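Reporting a threat against a land campaigner: police or somebody else first?

Posted by Radwa Sqalli in Rights & Campaigning
November, 3 answers

I help run a small residents' group that objects to the Jarniten quarry extension. Over the past month one of our members, who speaks at most of the public meetings, has had text messages telling her to stop. The last one named the street she lives on. 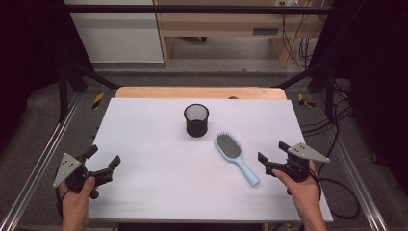
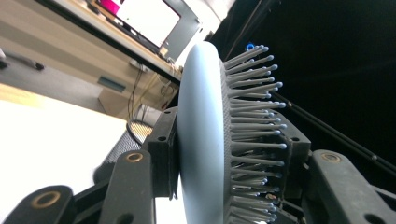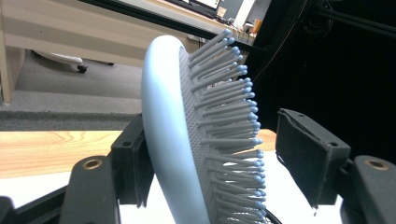
She went to the local station and the officer at the desk wrote nothing down. He said it was a private quarrel and she should block the number. She doesn't want to drop it, but she also doesn't want her name in the newspaper.

What I'd like to know is whether there is any point going back to the same station, and whether we should be keeping the messages in some particular way. She has already deleted 3 of them. We have 121 signatures on the petition against the extension, and the list has home addresses on it. Is that a problem too? It was handed in at the town office in full.

Chaimae Hajji

Yes, go back, but with a written complaint this time. Two copies. Ask for one to be stamped or signed with the time it was received. If the desk refuses to take it, send it by registered mail to the station and to the prosecutor's office, and keep the receipt. A complaint that exists on paper is much harder to treat as a private quarrel, and if something worse happens later you can show they were told.

Put these in it:

The number each message came from and the time it arrived.
The exact words, copied out, including spelling mistakes.
What she was doing in the campaign that week (spoke at a meeting, signed a letter, and so on).
The name of the officer she saw the first time, or a description if she didn't get the name.

Don't block the number yet. Mute it. She doesn't have to read what comes in, but somebody in the group should. Take screenshots that show the number and the time, and keep the original messages on the phone as well. Screenshots alone can be challenged. The deleted ones should still be mentioned in the complaint with the date as near as she remembers it. Her phone company may have a record that a message was sent, though usually not what it said, and those records aren't kept forever, so ask soon.

On the petition, write to the town office and ask who has been given a copy. Ask for the addresses to be blacked out before anyone else gets it. In some places a petition becomes a public document once it is filed, so you may not be able to get that, but ask anyway. You should also tell the people who signed. They may want to know.

I worked on a river case for six years and the thing we did worst was records. We had everything in people's heads.

Donal Keogh

Get a new phone number and stay off social media. These companies have more money than you and the police know who pays for the roads. I'm not saying give up but be realistic. We had 600 people at a march against the Grodix plant and it was built anyway.

Ayman Abdelaziz

I agree with most of what Chaimae wrote. I don't agree with changing the number straight away, at least until the complaint is in, as the messages will stop arriving where you can save them and may start arriving some other way.

A few things to add. If there is a national human rights commission or an ombudsman where you are, send them a copy of the complaint the same day. They are slow, but a letter from them to the station sometimes changes how the desk behaves. Some international groups also give emergency help to people threatened over land or environmental work. It can cover a lawyer, a door lock, or a few weeks somewhere else. They will ask for the same written record, so it isn't wasted effort. Look for one that will talk to you by secure message, and don't fill in a web form from a shared computer.

Your member can ask for her name to be kept out of anything public. Say so in the first line of the complaint and again to any reporter. Let her decide who gets told, including inside the group. In our case at Mollah someone meant well and put the whole thing in a newsletter.

For meetings, have more than one person speak. If she is the only voice, she is the only target. She should travel home with somebody and send a message to an agreed person when she is in. If a message ever gives a time, or mentions her children or her car, treat it as urgent and call the emergency number before you do any paperwork.

Comment from Radwa Sqalli

Thank you. The complaint is written and two of us are going with her in the morning. The town office says the petition file can be seen by anyone who asks at the counter, so I've sent the letter about the addresses. Chaimae, did your group get the records from the phone company directly, or did a lawyer have to ask for them?

Comment from Chaimae Hajji

A lawyer asked. They wouldn't give them to us.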